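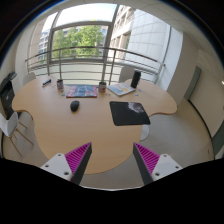

The curvy table by the window, Room 719.

Student Life > Publications > Anevley Law Journal > Write-On FAQ
Search this site Enter keyword Go

Write-On Competition: Frequently Asked Questions

Last updated 22 August 2024. If you've read an older version of this page, please forget it, especially the part about margins.

What is the write-on?

It's how the Anevley Law Journal picks most of its new staff. You get a packet of cases and articles, you write a short case comment using only what's in the packet, and you edit a badly cited passage that we broke on purpose. Then you hand it all in and sleep. It opens the day after the last spring final, a piece of timing we inherited and keep voting not to change.

Who can enter?

Any first-year student in good standing. Transfer students get their own round in November, with a new packet and the same rules. Part-time students may enter after their first or second year, but only once in total.

LL.M. students can't join as staff editors, though they can submit a finished note for publication. See the Submissions page.

Do I need a certain GPA?

No. We fill six seats by looking at write-on scores together with first-year grades, and all the rest on write-on scores alone. You don't choose which pool you're in. Everybody is in both.

How long is the packet?

This year's was 276 pages. You aren't meant to read every page with equal love. Part of what we're grading is whether you can tell the case that matters from the forty-page law review article that mostly cites its own author.

Can I use outside research?

No. That means no Weerakoon database, no search engines, no AI tools, and no calling your uncle the judge. If a case in the packet cites something interesting that isn't in the packet, you'll have to live with your curiosity. You may use the current citation manual and a regular dictionary.

Can I talk about it with my friends?

You can tell them you're doing it. You can't discuss the packet, the issues, your thesis, or whether footnote 14 seems weird. This covers roommates and spouses, and it also covers the group chat, which we have found out about every single year. Violations go to the dean of students and are treated like any other honor code matter.

What does the grading look like?

Each entry is read by three editors who see only an anonymous number. The comment is worth more than the edit, but a strong edit has rescued plenty of so-so comments. Put your name anywhere in the document, including the file properties, and we have to disqualify you. We hate doing this. Check the file properties.

Does the comment have to argue for something new?

It has to argue for something. A clear, modest claim that you back up will beat a bold one that falls apart on page three. Entries that spend most of their length restating the facts score poorly, even when the facts are restated beautifully.

How picky are you about citations?

Very. Small caps matter. So do the italics on the comma, and yes, we know what that sounds like. You will be spending the next year on this, so treat the editing section as a free preview.

What if I get sick or have an emergency?

Email Yee-man Tu, our managing editor, before the deadline if you possibly can. Extensions are rare but real. Formal accommodations go through the Office of Student Affairs, and the editors never see who has them. Being at a wedding is not an emergency unless it's yours, and even then we'd want to know why you picked that week.

I've been working on it and I think my comment is terrible. Should I still submit?

Yes. Nearly everyone on the current staff thought so too - Mohsin Hashmi, now editor in chief, is on record calling his own entry "a long apology with footnotes." We can't score what you don't turn in.

When will I hear back?

Offers go out by email in late July. You get 72 hours to accept. We don't release scores or written feedback.

How much work is it once I'm on?

Staff editors do source checks, which means confirming that every footnote says what the author claims it says. A typical article has 200 footnotes. Some of them do. You'll also write a note of your own, supervised by a faculty member, and keep two office hours a week.

Do I get credit?

One credit per semester, graded pass/fail. The note can also satisfy the upper-level writing requirement if your faculty supervisor signs off on it.

Can I do journal and moot court?

You can, and a few people do. Talk to both boards first about the fall calendar, and possibly to someone who cares about you.

Is there a way on if I don't make it through the write-on?

There is. Write a note on your own time and submit it by the end of fall semester. If it's selected for publication you join the staff. The Dirnari Prize, which goes to the best student note each year, is open to these notes as well.

Still have a question?

Write to the journal office or stop by Room 719 during posted hours. Please don't ask what the topic is going to be.

Comments (4)

Urho S.
Is the page limit counted with footnotes or without?

Yee-man Tu
With. The limit is for everything from the title to the last footnote. Shrinking the footnote font has been tried.

jtolentino
Transfer student here. Do my grades from my old school go into the combined pool, or am I only judged on the writing in November?

Yee-man Tu
Writing only for the transfer round. I'll get that added to the page.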